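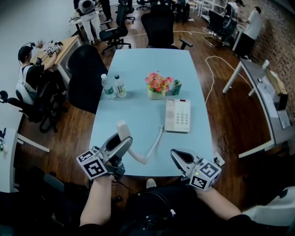

FOR IMMEDIATE RELEASE

Girnlow Neighbour Line opens to Flonmont and the outlying farms this April

FLONMONT – After nine years of ringing people up in and near the town of Girnlow, the Girnlow Neighbour Line is delighted to announce that its free daily phone call service will be extended to Flonmont, the lake road and the farms out past the grain elevator, beginning in April. Anyone living alone in the district, of any age, can now ask for a friendly call at a time that suits them, and there is no form to fill out and no fee of any kind.

For those who haven't come across us before, the Neighbour Line is a very simple thing. A person signs up, we agree on a time, and at that time the phone rings. Some calls last two minutes and cover the weather and whether the pills have been taken. Others go on a good deal longer and take in the hockey, the grandchildren, the price of butter and the proper way to get a stain out of a tablecloth. We have never put a limit on how long a call may run, although our callers do have to get through their lists before lunch, and most of our regulars are very gracious when the kettle starts whistling in the background.

The service currently reaches 190 households. With the expansion we expect to have room for 421, and we would dearly love to fill every one of those places before the snow comes back. Winter is when the roads out that way get difficult and a week can go by without a visitor, and it has always bothered us that our calling area stopped at the bridge for no better reason than that the old exchange boundary did.

The larger calling area has been made possible by a grant from Kwofie Hardware & Feed, which has looked after our phone bill since our second winter and has now very kindly offered us the two rooms above its Flonmont store. The rooms have been painted, the radiator has been talked back into working order and there is a proper coat rack at last. Kwofie is also putting a sign-up sheet at the till, so you can add your name while you're in for birdseed or furnace filters.

We are also pleased to welcome Trisari Community Health as a partner. Trisari's nurses will train our new callers over two evenings, covering how to listen well, how to notice when somebody isn't sounding like themselves, and what to do when a call goes unanswered. On that last point, our practice will be the same in Flonmont as it has been in Girnlow. If you don't pick up, we try again after 20 minutes. If you still don't pick up, we ring the neighbour or relative whose number you gave us, and that person pops over. Far and away the most common explanation is that somebody was in the garden, or in the bath, and we are always glad to hear it.

A word about telephones, as we have been asked this a great deal at the market table. You do not need a cellphone, a computer or an internet connection to take part. Plenty of the people we speak to have had the same number since they were married, and they like a telephone that stays put. If the buttons on yours have become hard to read, or you're having trouble hearing the ring from the next room, please mention it when you sign up and we'll see about finding you a large-button set or a louder bell. We keep a small lending cupboard for exactly this purpose, and donations of working corded phones are welcome at either office.

We are looking for callers, too. The commitment is one morning a week, from nine until noon, and you may call from the Flonmont rooms or the original office in the Girnlow library basement. Coffee is provided, and the baking is generally of a high standard. Callers need to be 18 or older and will be asked for a police check, for which we cover the cost. Speakers of French, Ukrainian and Cree would be especially appreciated, as several families have asked for a conversation in the language they use at home.

An open house will be held in the new rooms in April, from two in the afternoon until the squares run out. Please use the side door by the loading dock, where there is a ramp and a lift. Drop in, meet the callers, put a face to a voice you may have been hearing for years, and have a look at the view of the grain elevator, which is lovelier than you'd think. The date will be posted at the library, the post office and the Kwofie till.

To sign up yourself or, with their permission, a parent or neighbour, visit the front desk at the Girnlow library or speak to any cashier at Kwofie Hardware & Feed in Flonmont. Media are welcome at the open house and are asked to let the library desk know beforehand.

– 30 –

20 shares
9 comments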